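Home | Kitchen | Laundry | Workshop | Ask a Question

Getting More Life Out of Your Cleaning Cloths

I go through a lot of cloths in this house, what with the dog and the garden and a kitchen that seems to get used from six in the morning until bedtime. For years I bought the cheapest bundle I could find, wore them out in a season and bought another. These days I have a stack that has lasted me far longer than it has any right to, and most of that comes down to how they get washed (and a little bit to what I've stopped using them for).

First of all, sort them before they go in the machine. I keep 2 old pillowcases hanging on the back of the laundry room door, one for kitchen cloths and one for everything else, and they never get mixed. Greasy cloths want hot water. Dusting cloths don't, and the fluffy kind especially will come out sulky and flat if you boil them with the dish rags. Give each one a good shake outdoors first. You'd be amazed at what comes off, and it saves your filter!

Skip the fabric softener altogether. I know it smells lovely, and I held out on this one for a long time myself, but it leaves a coating on the fibers and then your cloth just pushes water around the counter. If a cloth has already gone that way, soak it overnight in a bucket of warm water with 3 good spoonfuls of washing soda, rinse it until the water runs clear, and wash it as usual. Some of mine have needed this twice before they started drinking up spills again.
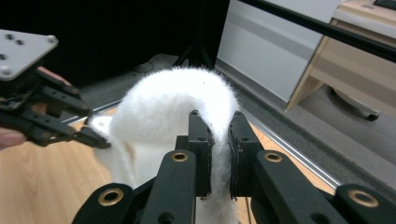

Long-haired white cloth.

The long-haired ones deserve a word of their own. They are wonderful for blinds, lampshades, picture rails and the tops of books, where a flat cloth only moves the dust along. Wash them inside a mesh bag with nothing that has a zipper or a hook, on the gentlest cycle you have, and go easy on the soap. When they come out, take hold of one end and snap them a few times like you're cracking a whip, then hang them somewhere with a breeze. Keep them off the radiator. Once they're dry, an old hairbrush run lightly through the pile will open up any clumps, and I do mean lightly, or you'll have half of it in the brush.

Stains are another matter, and I've made my peace with them. Tea and tomato I treat with a dab of dish soap and a rub between the knuckles while they're fresh. Furniture polish and shoe cream I don't even try to get out. Those cloths get a snip off one corner so I know they belong to that job forever, and they live in a lidded tin under the sink. Anything that has had linseed oil on it is different again: lay it out flat outside, away from the house, until it has dried hard, and never leave it balled up in a bin, as oily rags can heat up all by themselves and catch fire.

When a cloth finally gives out, cut it into squares and keep them in the garage for bicycle chains and muddy boots. The fluffy ones make good stuffing for a draft stopper too, packed into the leg of an old pair of jeans. Mine has been lying across the back door since June and the dog has decided it's his.

Contact us | © Sesness Home Pages | Back to top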